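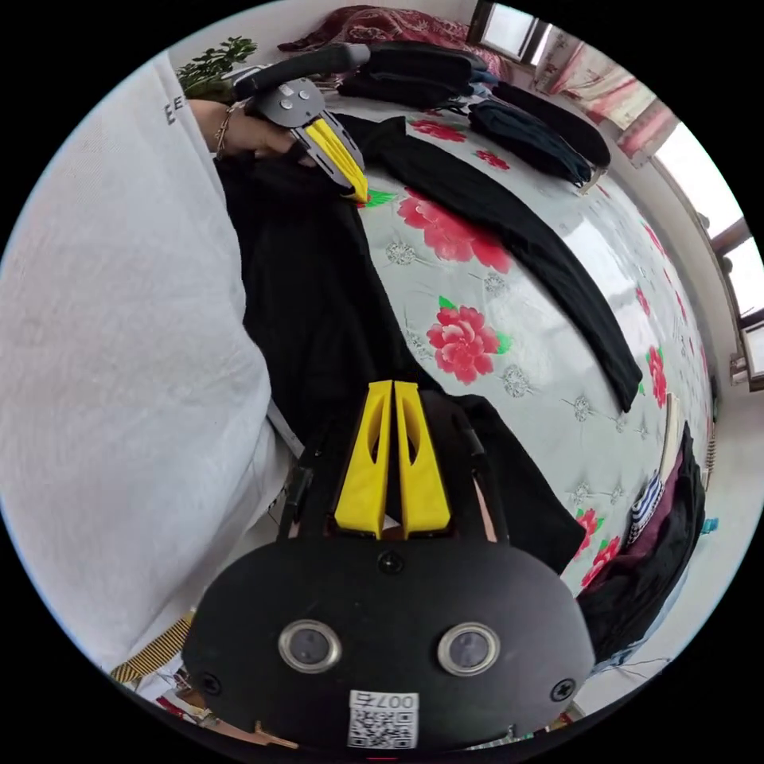

Fig. 3. Folding a black garment with two hand-held grippers.

Robotics / Failure Reports
Aug 12, 2018 | By Philomena Flanagan

4.2 Where the slips came from

I blamed the fingers first — wrongly. Of 300 logged folds, 80 had a slip, and almost 30 of those were on sleeves.

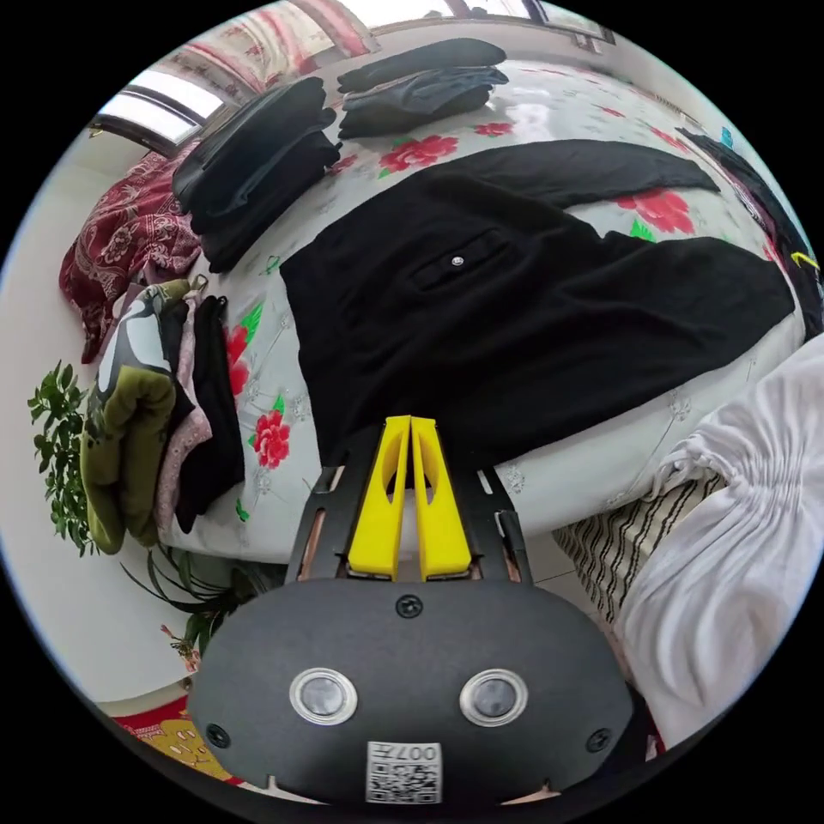
Orla kept telling me to check the clock offset, and she was right! The left and right logs had drifted apart, so our policy let go too early (run 189 is the worst).

Related
Pliltcombe: cable faults
Stillitz stop-button notes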